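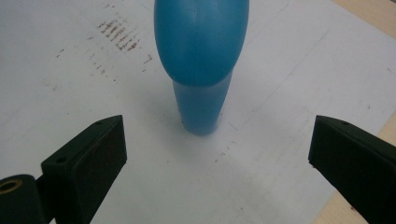

Two black fingertips and a blue plastic piece, with the piece just beyond them.

Can it put the shopping away yet?

Every August somebody forwards me a video of a robot tidying a kitchen, and every August I get asked whether we should still be running the home help roster by hand. This year it was Haris Rind, who sent three in one afternoon. So I went to the open day at Zevbridge, where they are trying to get a machine to do small household jobs, and I took my reading glasses and a bad attitude.

The job on the day was picking up a plastic thing off a table and putting it in a tub. My granddaughter has been doing that since before she could talk. I watched 21 attempts, and I kept a tally on the back of the program because I didn't trust anyone else to. The arm managed it cleanly four times. On the others it nudged the piece over, or closed on air beside it, or got hold and then let go halfway to the tub.

Simone Queiroz, who runs the bench, was good-humoured about my tally. She told me that round shapes are harder than they look, and that a shape wider at the top than at the bottom is worse, as the fingers have to decide which part they're going for. Fair enough. But my cupboards are full of shapes like that. Sauce bottles, light bulbs, the pepper grinder. If the flat-sided boxes are the easy ones, it can do the cereal and I'll do the rest.

I asked how much practice it had been given. The answer was 1611 goes, done by people holding a set of fingers and showing it the way. I'll admit that impressed me, though mostly on behalf of the people. Yasir Sial did a good share of those and says his wrist has its own opinion of the project.

Then there's the question of where all this happens. A table in good light, one object, plenty of space around it. Assunta De Luca asked the question I had been saving up, which was what happens when there's a tea towel in the way and a cat on the bench. The reply was that clutter is "the next stage". I have heard that about the bus shelter.

I don't want to be unfair. The movement is smoother than I expected, and when it got hold of the thing properly it set it down very gently — more gently than I unpack a dishwasher. Caroline Ogola, who has bad arthritis in both hands, stayed longer than any of us and asked sensible questions about jar lids. It can't do lids. She said she would take one that only picked things up off the floor, provided it did it every time, and I think that's the right test. A helper that works now and then is another job for the person being helped.

So the roster stays as it is, and we are still short for the late morning visits. If you can do an hour, ring the office. Simone says we're welcome back next August to see how they've got on, and I'll bring a fresh program to write on.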